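Last edited in March, after the second set of finger pads.

# Teaching a Two-Finger Gripper to Handle Soft Food

If you've followed along this far, you have an arm that moves where you tell it and a gripper that opens and closes, and you're probably itching to pick up something nicer than a wooden block. This page is the next stretch of the Reinholz build, the one we've been putting together in the shared workshop, and it's my favorite part — mostly because you get to shop for groceries and call it testing.

## What you'll need

- The finished gripper from the earlier pages, with all the finger screws snugged down
- A Gedix motor driver (or any driver that lets you read and limit the current)
- A cloth in one plain, bright color for the table
- A plate or a bowl
- Food in a few shapes, and a little more of it than you think, as some will get squashed

## 1. Set up the table

Spread the cloth and pull it as smooth as you can. We use bright green, which almost no food is, so our color matching has an easy time of it. Something dark behind the table helps too, and an old black sheet does fine.

Start with a shape that's a bit awkward but forgiving. A plain ball teaches you very little. You want lumps, so the fingers have to find their own place to settle. Bring the gripper up slowly with the fingers wide open, and stop well short the first few times to check that you're lined up.
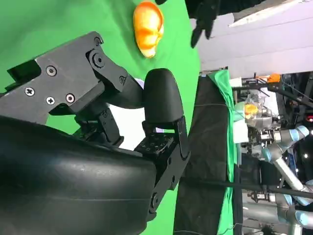 *Coming in on the lumpy orange one. Fingertip pad at center, green cloth behind.*

## 2. Find your closing force

Now for the fiddly bit, so get yourself a coffee. In the Drinine control panel (that's our little home-brewed program, and you can use your own), set the closing limit very low. Ours started at 14 on a scale that goes up to 174, and at 14 the fingers barely held a grape. Raise it by 3 at a time. Close, lift a finger's width, hold for a slow breath, set it back down. Write down the first number that holds and the first number that leaves a dent, and aim for the lower middle of that range.

Peeled citrus is a wonderful teacher here! It's slick, it's heavy for its size, and it lets you know right away if you've overdone it. Put it on a plate so you aren't washing the cloth every evening, and bring the lower finger in close over the plate without letting it scrape the glaze. 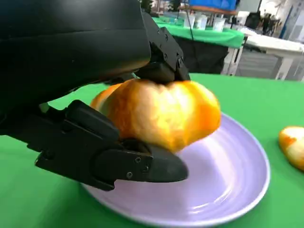 Collulis wrote in to say that the force number was only half of it for them: slowing the last bit of the closing move did more for their peeled oranges than any change to the limit, and they'd try that first.

I've since tried it their way and I'd agree, at least for anything wet. In Drinine it's the "final approach" setting. Cut it in half, run your force steps again, and you'll probably land on a lower number than before.

## 3. Move on to bread

Bread is the opposite kind of trouble. It's dry and light, so it doesn't slip much, but it gives and gives, and the gripper has no idea when to stop. Go back down to your starting limit and work up again from there. Please don't carry the orange number over (I did, and we had toast-shaped brioche for a week).

For a long roll, lay it on its side to the gripper and let the tapered tip of the lower finger slide in under the front edge. Then bring the upper finger down on top. Watch the crust where the pads touch, and if it starts to wrinkle, back off by one step.

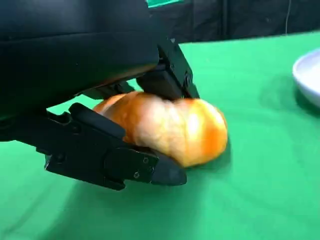 ## 4. Save your numbers and clean up

Give each food its own entry, with the force limit, the final approach speed and how wide the fingers should open before the move. Our log is up to 2,988 grips now, and I still go back to the early ones when something behaves strangely.

Wipe the pads with a damp cloth, never a dripping one, and get into the joints with a soft brush. Crumbs pack in behind the finger plates and will make your force readings creep up over a few days. Check the screws while you're down there, and leave the gripper open overnight so the pads can air out.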